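Revised 6 January 2025. Replaces the review sheet issued in May.

# Reviewing simulated drawer episodes

This guide is for room service staff at the Reisinger residences who have been assigned review shifts. It covers opening a batch in Sketside, labelling an episode, and sending a note back to the integration team. No programming is needed. You do need to know how a bedside drawer should be opened in an occupied room.

## Background

Reisinger is preparing to use two-armed Movside machines for the evening restock: opening the bedside drawer, checking the contents against the room card, adding what is missing and closing it again. Before a machine is allowed into a room, its control policy is run in simulation. Each run is called an episode. The policy is the part of the software that decides where the arms go next.

The simulator can tell how far a drawer has moved and whether an arm has touched a wall. It has no setting for whether a resident would be happy with the way it was done. Review fills that gap, and the labels are used to decide which episodes go into the next round of training.

The current batch holds 3,247 episodes. A full review shift is set at 104 episodes. This figure is a ceiling. It is not used in staff evaluations and does not appear on your shift record.

## Before you start

You will need:

- a Sketside login with the Reviewer role
- the room card for the restock task
- a desktop monitor (the tablets shrink the gripper view too much to be of use)
- the label list, printed or open in a second window

Review shifts are paid at your floor rate plus the lead allowance. They count as light duty for anyone on a return-to-work plan. Check that the shift code on your schedule reads REV and not FLR before you log in, as payroll can't correct it after the period closes.

## Step 1: Open the batch

1. Log in and choose **Batches**, then **Drawer — bedside**.
2. Select **Take next eight**. Sketside locks those episodes to your name until you submit or release them.
3. Set playback to half speed. Full speed hides small contacts.
4. Turn on **Joint overlay** only if you have been asked to. It covers the gripper fingers.

Episodes are shuffled. Two in a row may use the same room with a different start position, or a different room altogether. Wall, floor and furniture finishes are varied on purpose, and some combinations would never pass a design review. Do not mark an episode down for decor.

## Step 2: Check the approach

Start with the head view. It looks out over the machine's own body, so the white shell takes up a good part of the bottom of the window. Pause at any point before contact and find both grippers.

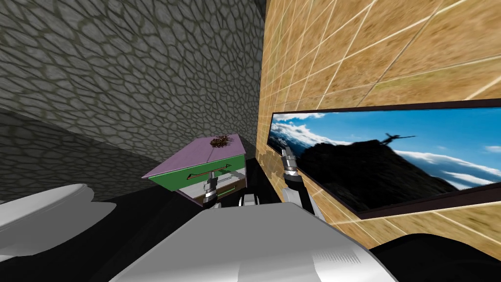 *Head view. Left gripper in front of the green drawer, just below the handle; right gripper raised at the left end of the framed picture.*

For the working arm, the one nearest the drawer, check three things:

- **Height.** The fingers should be level with the handle at contact. A gripper that is still below it during the approach is acceptable if it rises before it closes.
- **Angle.** The fingers should meet the handle without scraping the drawer face.
- **Speed.** The arm should slow in the last part of the travel.

Then check the idle arm. Most reviewers miss this at first, because attention goes to the drawer. The idle arm has to be parked somewhere, and in a tight corner the choices are limited. If it is held up beside a wall, step through the episode and look for contact with anything mounted there. Use label **I-2** for the idle arm near a fixture with no contact, and **I-3** for contact. A still view at an angle makes distances hard to judge, so confirm with the side view before using I-3.

Items on top of the unit also matter. In a real room this is where residents keep glasses, medication and water. If an item on the top moves at any point, label the episode **T-1** even if the drawer task itself is fine.

## Step 3: Check the opening

Move forward to the first frame in which the drawer front has left the body of the unit. Press **M** to mark it.

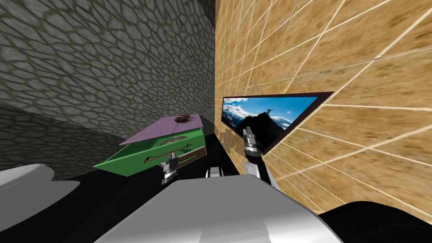 *Drawer front slightly open, left gripper near it under the handle marking.*

The handle on this unit is drawn on the panel in dark red-brown lines with a thin yellow outline. Other units in the batch have modelled handles. The Plastetti units installed in the east wing have a recessed lip instead, and those are being handled in a separate batch. Don't carry your judgement across from one type to the other: a pull that suits a bar handle will often slip on a lip.

From the marked frame, record:

| Field | What to enter |
|---|---|
| Opening | Slight, half, full |
| Finger position | On handle, near handle, clear |
| Unit body | Still, shifted, tipped |
| Top items | Still, moved |
| Idle arm | Clear, near, contact |

Enter what the marked frame and the ones after it show. If the drawer stays at a slight opening until the end of the episode, enter **Slight** and apply label **D-4**. Restock needs a half opening at least. If it stops at slight and then continues, enter the final value and add a comment with the frame number.

"Finger position: near handle" is a valid entry. Do not change it to "on handle" because the drawer is open. The simulator sometimes lets a panel move when the fingers have only brushed it, and the integration team looks for exactly that combination. On the May sheet this field was a yes/no box, and 58 episodes had to be reviewed again because of it.

## Step 4: Check the gripper view

Switch to the gripper view with **G**. You are now looking past the two fingers from the palm side. The direction takes some getting used to, since surfaces that look upright in the head view can appear to lie flat. Use a known object, such as a picture or a corner, to get your bearings before you label anything.

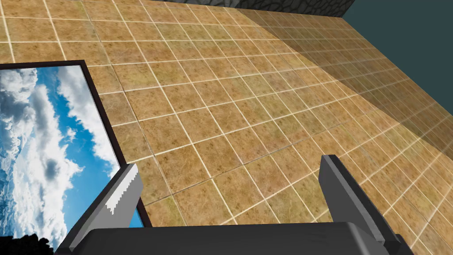

*Gripper view, fingers apart and empty, tan tiles between them. Framed sky picture at left.*

The questions at this step are narrow:

1. Is anything between the fingers?
2. Are the fingers apart or closed?
3. Does either finger overlap an object that isn't part of the task?

Overlap on screen does not prove contact. A finger can pass in front of a picture with plenty of clearance. Log it as **O-1** (visual overlap) and let the contact record settle it. If the contact record is blank, leave the label at O-1.

Where you can see a strip of small teeth along the inside of a finger, that is the grip pad. On real drawers a toothed pad leaves marks on soft finishes. If your room has painted or waxed furniture, say so in the comment box. The simulator does not model wear, and floor staff are the only source for this information.

## Step 5: Decide

Each episode gets one of three results:

- **Use** — you would accept this from a new co-worker on a supervised shift.
- **Hold** — the task is done but something needs a second look.
- **Reject** — contact with a fixture, a moved top item, or a drawer that never reached half.

If you are between Use and Hold, choose Hold. A second reviewer sees every Hold, from a different residence where the schedule allows it.

## Writing a useful comment

Comments go to the integration team as written. Give the frame number, the part, and what you would expect on the floor.

Less useful:

> Arm looks wrong.

More useful:

> Frame 8. Idle arm stays up against the wall through the pull. In a corner unit there is usually a lamp cord at that height. Should be parked low before the pull.

Local knowledge is welcome even when the episode is otherwise fine. The rule that the machine pauses before opening a drawer if the resident is in bed came from a reviewer comment on the first batch.

## What changes on the floor

Staff have asked what happens to restock rounds once the machines are in use. The present arrangement is as follows.

- The evening restock stays with staff until a residence is signed off. Sign-off is by floor, and it needs agreement from the floor lead.
- After sign-off, the machine does the restock and a staff member does the room visit. The visit is no longer combined with carrying stock. Time per visit has not been reduced.
- Bending and reaching into low drawers drops out of the job description for signed-off floors. Lifting of linen does not.
- Residents can refuse the machine. Their rooms are restocked by hand and are counted at the old time allowance.
- Review shifts are voluntary for the first rotation. After that they are posted like any other shift, by seniority.

Two matters are still open. The first is who responds when a machine stops in a room overnight, as the Movside service line covers days only. The second is whether review work counts toward the care hours needed for certification renewal. Until that is answered, keep your own record of review hours.

## Common problems

**The batch will not open.** Your eight episodes from the last session may still be locked. Go to **My locks** and submit or release them.

**The head and gripper views seem to show different rooms.** Check that both windows have the same episode number. If they match, move to the side view and look for the shared fixture. Lighting and angle account for most of these reports.

**The colour of a wall changes between views.** Note the frame number and carry on. It does not affect the result.

**Playback stops at the mark.** Press **M** again to clear it, then set it one frame later.

Release any unfinished episodes before you log out.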